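Ticket 275: Teleop demos, task "hang up shirt"
Opened by: Corina Nägeli

The replay stops before the hanger is lifted. Start pose is with the shirt on the pillow, hook to the upper left.
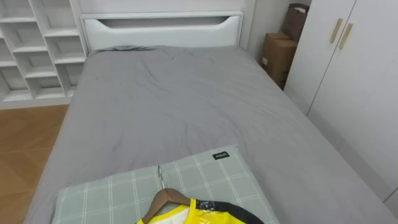
Reply from Leonie Wallner

I compared the wrist angle in 200 demos. Many operators reach for the hook from the wrong side. Please record again with the same start pose.

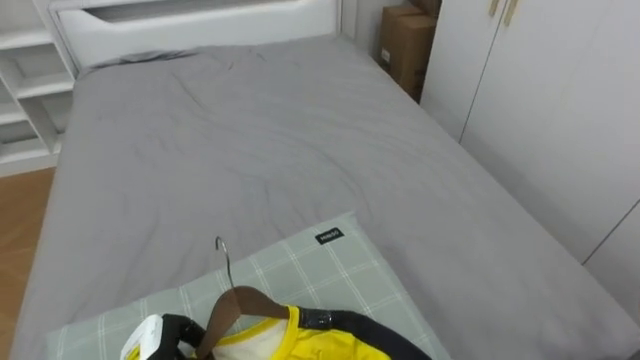
Mollau Teleoperation Team

Status: waiting for new demos. Konrad will check the replay.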